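Working Rules for Hand-Held Gripper Stations: Speaker Notes
Presenter: Levente Szalai, Hudwood Site Practice Office. Session chair: Etelka Erdős.

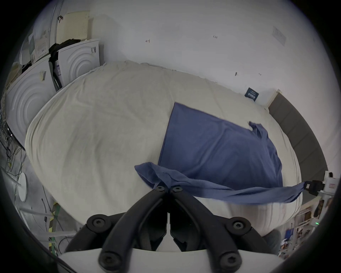
Opening

Good morning. Thank the chair and the Nollell staff for the room. State the purpose of the talk at the start: to present the working rules for garment handling stations as they now stand, and to explain what each site is expected to do before August.

The rules apply to every station at Hudwood and Bakos where an operator demonstrates a folding or spreading task with a hand-held gripper. They do not apply to the fixed arms at Clodalitz, which remain under their own procedure. Say this early. It was the first question at both earlier briefings.

Slide 2. Where the rules came from

The office reviewed 1048 session records from the two sites. Of these, 239 were returned to the site with a remark. A returned record is not a failed record. It means that a reviewer could not tell from the record and the station log whether the rules had been followed.

The remarks fell mostly under station setup and the log itself. Very few concerned the skill of the operator. Pause here. Operators in the room should hear this plainly.

Slide 3. Rule One, the work surface

The surface must be declared in the log before the first session of a shift. Soft surfaces are permitted. A cushion under a fitted or loose sheet is an accepted surface for shirts and other light garments, and wrinkles in the sheet are acceptable. The sheet is to be changed when soiled, and the change is to be logged.

Operators at Bakos asked whether the sheet must be smoothed between sessions. It need not be. If a site chooses to smooth it, the site should do so every time -- a mixed practice is the one arrangement the office cannot accept.

Slide 4. Rule Two, contact with the garment

The gripper takes hold of cloth only. Buttons, zippers and labels are to be avoided as first contact points. For a long-sleeved shirt, a gathered pinch in the fabric is acceptable where the task sheet allows it.

Where a second point of the garment is held by a clip, as when a cuff is clipped and the sleeve drawn out, the log must name the part of the garment held. "Sleeve" is not sufficient. Write "left cuff" or "right cuff," as worn.

The operator stops if the cloth catches in the linkage. The free hand does not enter between the fingers while the grip is closed. This sentence has not changed since the first edition, and no site may vary it.

Slide 5. Rule Three, inspection of the tool

Inspection takes place at the start of the shift and again after any drop, however slight. The operator checks the fingers for chips, the joint screws for looseness, and the base plate for cracks. A loose screw is reported to the station lead. Operators do not tighten screws themselves unless they hold the maintenance sign-off.

(If asked: the sign-off takes one afternoon and is held at Nollell. Etelka Erdős keeps the list.)

Slide 6. Rule Four, the area around the station

Cables that run down beside stored items must be tied or routed so that they do not cross the place where the operator stands. Boxes may be stored against the wall behind a station if they are stable and do not lean over the work surface. Poles and loose discs belong on the rack.

Floor tape marks a boundary and should not be covered by stored goods. Where tape has lifted, replace the whole strip.

Handwritten marks on walls are discouraged. Sites use them for times and positions, and after a month the meaning is lost. Put the information in the log. Printed signs are permitted if they carry an issue date and can be read from the operator's position.

Slide 7. Rule Five, the station log

Each session has one entry. The entry gives the operator's initials, the garment type and color, the surface, any clips in use, and any stop. If there was no stop, write "none." Blank fields were the largest single cause of returned records, and the office will no longer call sites to have them filled in.

Corrections are made with a single line through the old entry and initials beside it. Hudwood has moved to an electronic log. The same rule applies there through the correction field -- do not delete and retype.

Slide 8. What sites must do

Each site names a station lead and a deputy. The lead signs the setup sheet and keeps the paper copies for 110 days, after which they go to the office. Sites with more than one station may use the same lead for all of them, but the setup sheets remain separate.

Requests to vary a rule are made in writing before the change takes place. The office will answer in writing. A verbal agreement with a visiting reviewer does not count as approval, and reviewers have been told not to give one.

Slide 9. Questions

Leave at least ten minutes. Points likely to be raised:

Gloves. Permitted if close-fitting. Log them.

Two operators at one station. Permitted for training only. Both sets of initials are required.

Dark garments on dark surfaces. Under review. Until the office reports, use a light sheet.

Copies of the rules are on the table by the door. Written questions may be left with the chair until 4 p.m.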